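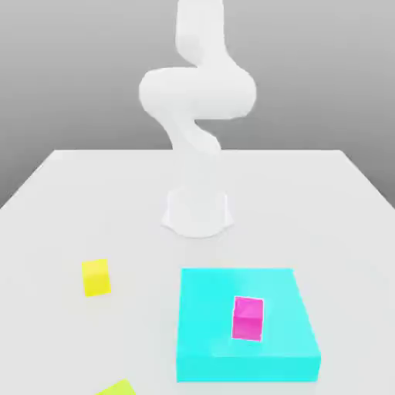 Oddur Riis
Simulation guy at Jirnley, blogging here on my own time
9th November

So I lost most of last week to a pink cube.

The job sounds like nothing. Cubes go on the cyan box, arm backs off, reset, do it again. I run it all in simulation before anything gets near the real arm, and I'd left a batch of 229 runs going overnight (feeling pretty smug, I'll admit!). In the morning the log said every single one passed. Great, right? Except I scrubbed through a few of them over coffee and in one the arm went straight through the box on its way to the yellow cube. No bump, no stop, it just slid through like the box was made of fog.

I went back and checked the lot, and 15 runs had the same thing in them. All marked as passed!

What happened is pretty dumb. I'd swapped in a new box model for our Dirkamis project, a bit wider than the old one, and I changed the shape you see but left the collision shape at the old size. The physics thought the box ended 3 centimeters before it does. And my pass check only looked at where the cubes ended up, so of course it was happy.

On a screen that's funny. On the real table it's a bent wrist, or somebody's fingers if they're reaching in to straighten a block – and we do reach in, more than we should.

So now any contact between the arm and the box fails the run, and the collision shape gets built from the visible one so I can't forget it. I reran the batch last night and got 9 failures, which made me weirdly happy. Going through those tomorrow. The real arm stays switched off until I'm done.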